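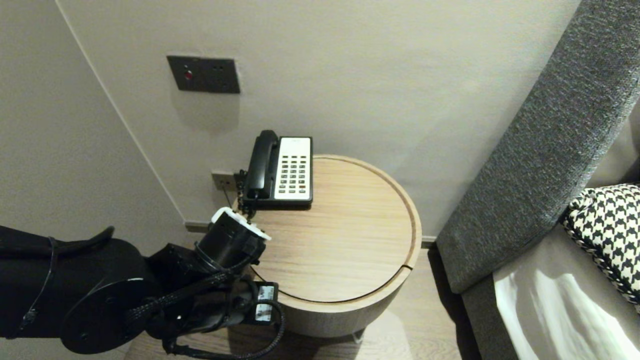
The Telephone Corner: Where Timside Households Kept the Phone

Year 11 Local History Project
Submitted 25 Dec 2025

Introduction

When I was choosing a topic for this project I first thought I would write about the old Pundar cannery, but so many people have written about the cannery that the library has a whole shelf on it. Then one evening at dinner my grandmother started telling us about the hall table in the house where she grew up, and how the entire family had to be quiet when her father was on a long-distance call. I was hooked! This report looks at the place the telephone had in ordinary homes in Timside, and what happened to that place once everybody had a phone in their pocket.

My main question was a simple one: where in the house did people put the telephone, and why there?

How I went about it

I spoke to people from 13 households, most of them on our side of the river and two out along Ospina Road. I had a list of set questions, although I must admit we nearly always wandered off it (one lovely couple kept me for most of an afternoon and fed me lemon slice). I also used the Timside directory for the year 2000, which the library keeps behind the desk and lets you read at the big table by the window. It has 1647 home listings, and going through the Ospina Road ones was a slow job but a very enjoyable one.
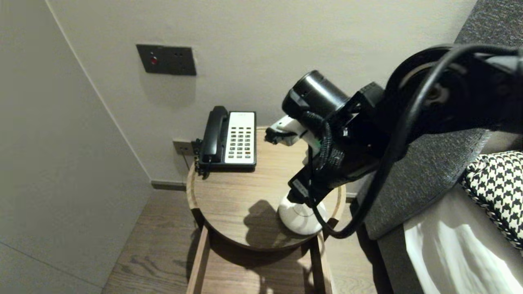

The interviews were written up the same night wherever I could manage it. I learned quickly that if I left it for a few days I could no longer read my own handwriting.

What people told me

In the older houses the phone lived in the hall, and there was usually a little seat or a small table to go with it. The hall was cold in winter, and several people laughed about how that kept the calls short. One woman remembered standing on one foot and then the other on the tiles while she tried to say goodnight to her boyfriend with her brothers listening from the stairs.

Later on the phone moved to the kitchen wall, with a cord long enough to reach the stove, and then a second one turned up beside the bed. The bedroom phone was described to me as a real luxury. People my parents' age remembered picking it up very, very carefully to listen in on an older sister.

The furniture changed along with it. Grorkumel, the furniture shop that used to be on the main street, sold a telephone table with a padded seat and a slot for the directory, and four of the households still have theirs. Not one has a phone on it now. I saw pot plants, a fish tank, and a very comfortable cat.
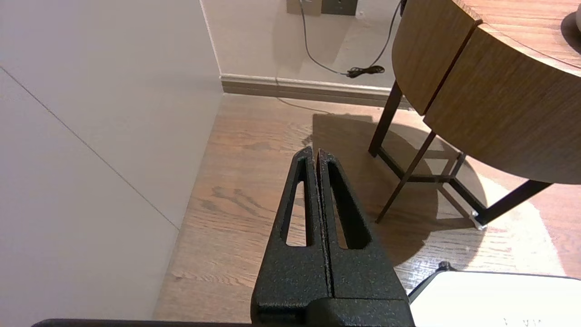 Figure 3. Pale grey wall and wooden floor.

Most families told me the same thing about giving up the landline, which was that they kept it for years after they had stopped using it. It was the number their relatives knew by heart. Two households still pay for one today, and both said they would feel odd without a dial tone in the house during a storm.

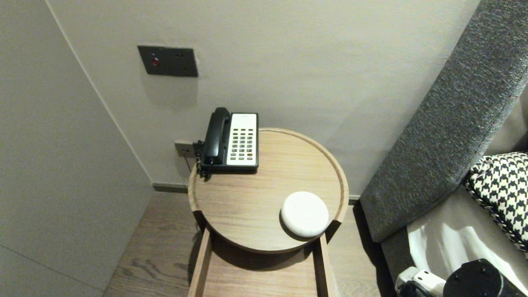

Things I would do differently

I would start earlier. I only began ringing people in January, and by the time I had got through all the introductions and cups of tea there was much less time for the directory than I had planned. I would also like to ask more renters, as nearly everyone I spoke to owned their home and could put a phone socket wherever they fancied.

Sources

Timside home telephone directory, 2000. Timside library, local collection.
Interviews with Timside and Ospina Road households, notes held by the author.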